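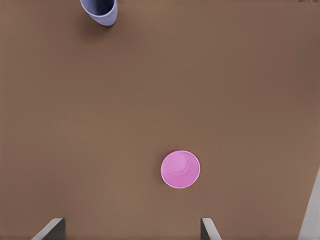 Windeck Search Marker Kit

A kit for teams searching open ground for a missing person. It holds 80 numbered flags, 4 reels of lane tape and a log pad with waterproof pages. Each reel carries 200 metres of tape, printed with an arrow so searchers can see which way a lane was walked.
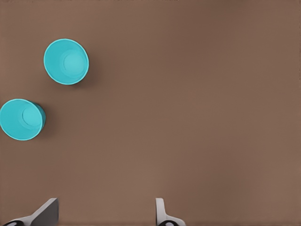

The flags push into turf or soft soil by hand. On frozen or stony ground use the Brernell steel pins - sold separately, order code 261. Tape is biodegradable but should still be collected when the search is stood down.

Supplied in a Zastport shoulder bag. Refill packs are kept in stock at our Pant depot. The larger bag returns in November.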